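3.2 Versuchsaufbau und Datenerhebung

Der Aufbau wurde vollständig in einer gemeinschaftlich genutzten Werkstatt realisiert. Ziel war ein Manipulator für das Einsammeln leichter Getränkeverpackungen vom Boden, dessen Komponenten sich mit Handwerkzeug montieren und ohne Spezialmaschinen ersetzen lassen. Die Kinematik geht auf den Entwurf Trerenach zurück, den Kioko für größere Reichweiten ausgelegt hatte; gegenüber der Vorlage wurden das Schultergelenk versteift und die Kabelführung in die Armsegmente verlegt. Die Ansteuerung der Gelenke übernimmt die Eigenentwicklung Codus, die Sollwerte entgegennimmt und Encoderstände mit gemeinsamem Zeitstempel zurückliefert.

Als Endeffektor dient ein Parallelgreifer mit zwei schwarzen Fingern. Die Fingerflächen sind breit ausgeführt, damit zylindrische Objekte auch bei seitlichem Versatz nicht aus der Greifebene rollen. Frühere Varianten mit schmalen Fingern erwiesen sich bei verformten Flaschenkörpern als unzuverlässig: Die Kontaktfläche reichte nicht aus, und das Objekt drehte sich beim Anheben um die Querachse. Am Handgelenk ist eine kleine Kamera starr befestigt. Ihre Lage relativ zum Greifer wurde vor jeder Messreihe neu bestimmt, nachdem sich die Halterung in der Erprobungsphase als anfällig für Stöße erwiesen hatte.

Die Bildverarbeitung läuft auf einem Arbeitsplatzrechner neben dem Aufbau. Das Modul Flimora segmentiert das Kamerabild und schlägt für jedes erkannte Objekt eine Greifpose vor. Teilverdeckte Objekte werden zurückgestellt, bis eine neue Ansicht vorliegt. Die Pose wird verworfen, wenn einer der beiden Finger auf dem Anfahrweg ein Nachbarobjekt berühren würde. In diesem Fall dreht der Arm das Handgelenk um 72 Grad und wiederholt die Aufnahme. Nach zwei erfolglosen Wiederholungen wird das Objekt für den laufenden Durchgang gesperrt.

Insgesamt wurden 299 Durchgänge aufgezeichnet, aus denen sich 1.692 Greifversuche ergaben. Ein Durchgang beginnt mit der Ablage der Flaschen auf dem Boden und endet, sobald keine zulässige Greifpose mehr gefunden wird oder der Bediener abbricht. Als Greifversuch zählt jedes Schließen der Finger unterhalb der Anfahrhöhe, auch ohne Objektkontakt. Abgebrochene Durchgänge verblieben im Datensatz und wurden gesondert gekennzeichnet.

Die Objekte wurden von Hand und ohne festes Raster verteilt. Zugelassen waren ausschließlich Kunststoffflaschen, mit oder ohne Etikett, auch in gedrücktem Zustand. Der Abfallbehälter blieb Teil der Umgebung und wurde in der Bewegungsplanung als Hindernis geführt. Modelliert ist er als Kegelstumpf mit einem Sicherheitszuschlag am oberen Rand; der überhängende Müllbeutel wird von diesem Modell nicht erfasst. Abbildung 2 gibt eine Anordnung aus Sicht der Handgelenkkamera wieder. Die Flaschen liegen dort dicht beieinander vor dem Behälter und werden teilweise vom linken Finger verdeckt – eine Konstellation, in der die Segmentierung aus einer einzelnen Ansicht nicht genügt. Erschwerend wirkt der marmorierte Boden, dessen Zeichnung durch die klaren Flaschenkörper hindurch mit segmentiert werden kann. Etiketten und farbige Verschlüsse liefern demgegenüber stabile Merkmale und wurden bei der Annotation getrennt erfasst.

Abbildung 2: Kunststoffflaschen auf dem Boden vor dem Abfallbehälter, Ansicht der Handgelenkkamera. Am unteren Bildrand die beiden Greiferfinger.

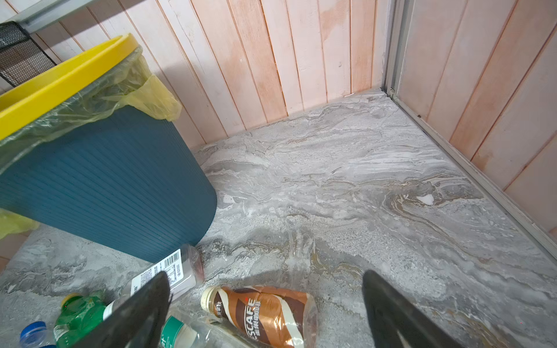

3.3 Annotation und Auswertung

Die Annotation erfolgte in Kaijage, einem in der Werkstatt entwickelten Werkzeug zur Durchsicht synchronisierter Bild- und Gelenkdaten. Jedem Greifversuch wurden der Zeitpunkt des Fingerschlusses, die Objektklasse und der Ausgang zugeordnet. Unklare Fälle wurden ein zweites Mal gesichtet und bei fortbestehender Abweichung aus der Auswertung der Greifrate ausgeschlossen. Die Etikettierung des Ausgangs stützt sich auf die Fingerstellung nach dem Anheben. Bei stark zusammengedrückten Flaschen liegt diese nahe am Wert des leeren Greifers, weshalb hier zusätzlich das Kamerabild herangezogen wurde.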